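Farnstead (TV series) – does the second series count as a reboot?

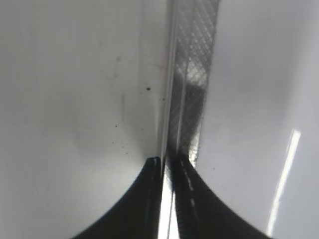
yaqin_wan wrote:
I watched all of Farnstead in April, both series, and I would like to hear how other people understand the ending of the first one. For those who do not know it, the story is about a valley where the people sleep below ground in winter, and Canitz is the engineer who keeps the lower doors shut. In the last episode she goes down alone, and we see the two doors almost closed, only a narrow bright gap between two dark shapes, the light nearly pure white at the bottom and thinner as it goes up. Then the credits come. The second series begins in the town of Relidthorpe with a different Canitz, a younger man, and no person ever mentions the doors. Is it the same world or a new one? I have read both opinions and I am not convinced by either.

dulcimer_road wrote:
Reboot. The producers changed, the whole cast changed, and the map on the wall in the first episode has the river on the wrong side. You don't do that in a sequel.

Mossop77 wrote:
Disagree. The map is upside down, that's all. Tsang turns it round in episode 3 and everything fits. Also the old woman in the bakery hums the winter song from series one.

dulcimer_road wrote:
A song is a nod to the fans. Every reboot has one.

yaqin_wan wrote:
Thank you both. I went back to the bakery scene and Mossop77 is right about the song, but she sings only the first half, and then Tsang interrupts her. Maybe it is important, maybe the actress forgot the rest!

My difficulty is the number of years. In series one they say the valley was closed for 1000 winters. In series two the schoolteacher says 4000. If it is a sequel, then three thousand years have passed and they still have the same kind of kettle.

Mossop77 wrote:
The teacher is wrong on purpose. He gets the names of the founders wrong in the same lesson. He's teaching what the town wants to hear.

pelham_b wrote:
I only managed four episodes of series two. Does it get better? Canitz as a sulky young man did nothing for me.

yaqin_wan wrote:
pelham_b, it becomes better after the flood, but you must be patient with him. Both series have 12 episodes, and in my opinion the second one uses them worse – the middle is mostly people walking to a meeting.

dulcimer_road wrote:
The flood episode is good, I'll give it that. Still a reboot. If they wanted us to think it was a sequel, one line would have done it.

Mossop77 wrote:
Some of us don't need the line.

yaqin_wan wrote:
I think I will call it a sequel which was afraid to say so. I know this does not settle the question of the kettle. Does anyone have the subtitles for the lesson scene? I want to check if the teacher says "winters" or "years", because my version has only the dubbed sound there.

pelham_b wrote:
Winters, I'm fairly sure. I'll look tonight when I get to it.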